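Robot Learning Lab, Unit 6
Learning a two-arm packing task from demonstrations
Course notes, Y. Herrero and A. Bermúdez

6.1 What this unit covers

In the last unit we trained a policy for one arm and one object. Now we move to two arms that share a table and a basket. The task is easy to state: put the grocery and household items into the basket. The items differ in shape and stiffness, and the policy has to decide which arm goes for which item.

We use the Sial setup for all examples. It is a pair of small arms mounted on the same side of a table, each with a two-jaw gripper. The Kallivura code base handles recording and training. If you have not finished the install steps from Unit 2, do that before the lab session.

6.2 Data

The training set has 600 demonstrations, all recorded by teleoperation. A person moves a pair of leader arms and the table arms follow. Joint positions for both arms are saved at 30 frames per second, along with the camera images. Episodes where the operator dropped an item and picked it up again were kept. Episodes where an item left the table were thrown out.

Start positions were varied by hand. Operators were told to turn the items in different directions and to leave some of them touching. A policy trained only on neatly spaced items does badly once a bottle is lying against a packet.

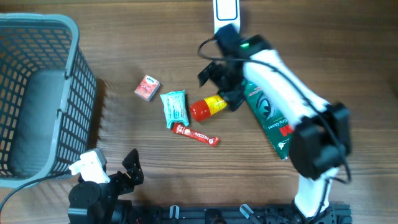
Why not write a separate grasp rule for each item?
Rules work for a fixed list of items, but every new package needs a new rule, and soft packets change shape each time they are handled. A learned policy can pick up a new item from added demonstrations without changes to the code.

The mix of items matters more than students expect. A small box gives the jaws two flat sides. A bottle on its side can roll when one finger touches it first. A stick sachet is thin and lies close to the wood, so the gripper has to come in low. A long glove package can be gripped in many places, but most of them leave it hanging to one side.

6.3 Method

The policy takes the current images and the joint positions of both arms. It outputs a short chunk of future actions for both arms together. We run the first part of the chunk, then query the policy again. Overlapping chunks are averaged, with more weight on the newer prediction.

Both arms share one network. An earlier version used one network per arm, and the arms often reached for the same item. With the shared network this still happens, though less often.

6.4 Result

On the standard test layouts the shared policy placed every item in 78 percent of trials. A trial counts as a success only if all items are inside the basket when time runs out. Partial success is logged but not reported in the main table.

Most failures fell into two groups. In the first, the gripper closed above a flat item and came up with nothing. In the second, one arm waited while the other finished, and neither started again. The second kind is probably a data problem: operators tend to pause between items, and the policy learns the pause.

6.5 Lab work

Train the shared policy with the default settings. Training takes roughly 9 hours on the Plustadholm machines, so start it the evening before. Then remove the pauses from the data with the trim script and train again. Report full success and partial success for both runs, and sort your failures into the two groups above. Add a third group if you need one.

Reading for next time: the Platville notes on action chunking, sections 2 and 3.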